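From: Calum Urquhart
To: Lavstead Schools Assessment list
Subject: Re: Moderation of the design coursework – sampling and drafts

Replying to the Triltside message in line, and then adding a few points on storage and timing that came up when we went through our own folders in February.

> We have 213 candidates across the three subjects and the new guidance
> says the moderator will call for a sample by candidate number. Two
> questions. First, does the sample have to include the top and bottom
> mark, or only whoever is on the list? Second, if a candidate has had
> written feedback on a draft, do we send the draft as well as the final
> piece? Our head of department thinks the draft is internal. I am less
> sure, and the wording in section 4 can be read either way.

On the first question, both. The list gives you the candidates the moderator wants to see. If the highest and lowest non-zero marks are not on it, you add them. I have seen centres send the list only and then receive a request for the other two, usually with a short deadline. It is less work to put them in at the start. If two candidates share the top mark, one is enough, and it does not matter which, but write down how you chose.

A candidate on zero is treated separately. If nothing was handed in, the mark is recorded as absent and not as zero. A zero means that work was submitted and was worth no marks. These two get mixed up every year when marks are typed in by someone who did not do the marking, so the person who enters them should have the cover sheets beside them.

On the second question, I agree with you and not with your head of department. Section 4 says that feedback which goes beyond general comment must be recorded and taken into account in the mark. If it must be recorded, the moderator is entitled to see the record. You need not send every draft. You do need to send the annotated page, or a note of what was said, wherever the comment told the candidate what to change.

The difficult part is deciding what counts as general. Our working rule at Plarkside is as follows.

- "Your evaluation is short compared with the rest" is general. No record needed.
- "Your evaluation does not mention cost" is specific. Record it.
- "Add a paragraph comparing the cost of the two materials" is specific and should not have been said in the first place. Record it and reduce the mark for that strand.

Staff find the second one hard. Many believe that pointing out a gap is the same as general encouragement. The test we use is whether the candidate could act on the comment without making any decision of their own. If so, it is help, and it goes on the form.

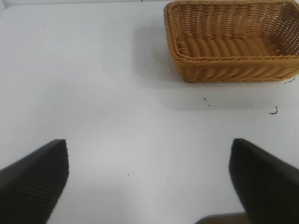
Photographic evidence is the other area where the sample tends to come unstuck. The folder limit is 3,000 words or the equivalent, and photographs do not count towards it, which leads candidates to put in a great many with no annotation. An unannotated photograph earns nothing. For a made item, one clear view of a relevant detail with a sentence beside it does more than six general views. With a woven basket, for instance, a view taken close enough to show the twisted strands and the thick braided rim lets a moderator judge the regularity of the work, and the sentence can then say which technique was used and why it was chosen. The candidate must write that sentence. A caption typed by the teacher is teacher input and has to be declared.

We also ask that each photograph is tied to a stage in the production diary by a number. Dates alone are not enough when several stages happen in the same lesson.

> Related to this, do you standardise before or after the teachers have
> marked their own groups?

Before, and again after. The meeting beforehand uses work from an earlier year, with marks already agreed, so that people can be shown where they are out. The one afterwards uses live work. We take nine folders, three from each marker, with the marks removed, and everyone marks them again blind. A difference of one or two marks is left alone. Anything larger is discussed, and if a marker is consistently high or low, the whole of that group is adjusted and not only the folders we looked at. Adjusting only the folders that were re-marked breaks the rank order, and a broken rank order is worse from the moderator's point of view than marks which are all slightly generous.

Keep the sheet from this meeting. It is asked for more often than people expect, and a sheet made up afterwards from memory is easy to spot.
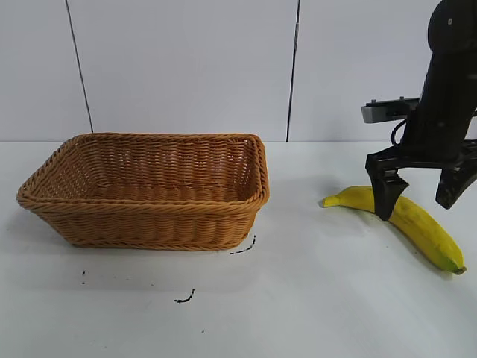

*Woven basket with braided rim, front view.*

On marking strand by strand or folder by folder: the guidance is silent, so this is a matter of local practice. We changed to marking one strand across the whole group before moving on to the next. It takes longer, because each folder is opened several times, but it removes most of the halo effect. A candidate with neat presentation and a weak evaluation used to pick up a mark or two on the evaluation that they had not earned. The reverse was also true, and that worried me more. The drawback is fatigue. By the end of the evaluation strand the markers are reading the same arguments for the fortieth time. We split it into sessions and re-read the first few folders at the end of each one.

Storage. Work must be kept under secure conditions from the moment it is handed in for final marking until the enquiry period has closed. A locked classroom is not secure storage if other staff have the key. A locked cupboard inside it is. For digital work the same rule applies, which in practice means a folder that candidates can no longer write to. At our place the permissions were left open for a week last year and we had to show from the version history that nothing had been altered. It had not, but finding that out took two people most of an afternoon.

Large items are not sent. The moderator works from the folder and the photographs, and may ask to visit.

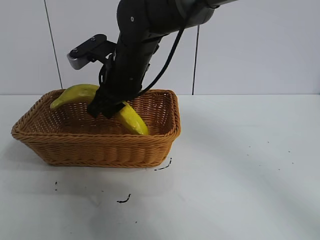
If a visit is arranged, the items have to be laid out in rank order with the candidate number showing and the name covered. We allow one table per band of marks. The moderator is left alone with the work, with a member of staff within reach to answer questions of fact. Do not offer opinions on individual candidates. The moderator is checking your application of the criteria, and background on a candidate does not help with that.

There is one further point on which I would like views from the list. The Lennox template for the feedback record has a box limited to 1,000 characters. Two of our candidates had more feedback than that recorded, and we attached a continuation sheet. I cannot find anything that permits or forbids this. Has anyone had a continuation sheet queried? My own reading is that it is fine provided that it carries the candidate number and is signed by the same teacher, but I would prefer to hear from a centre that has had one go through.

Lastly, to the person at Triltside who asked off list about late work – the centre sets the internal deadline, so the centre decides. What you cannot do is apply a mark penalty for lateness. Either the work is accepted and marked on its merits, or it is refused under your published policy. If you have no published policy, accept it.

I can send our standardisation sheet and the record of feedback form to anyone who wants them. Please reply to me directly for those and keep the continuation sheet question on the list.

Calum Urquhart
Assessment lead, Plarkside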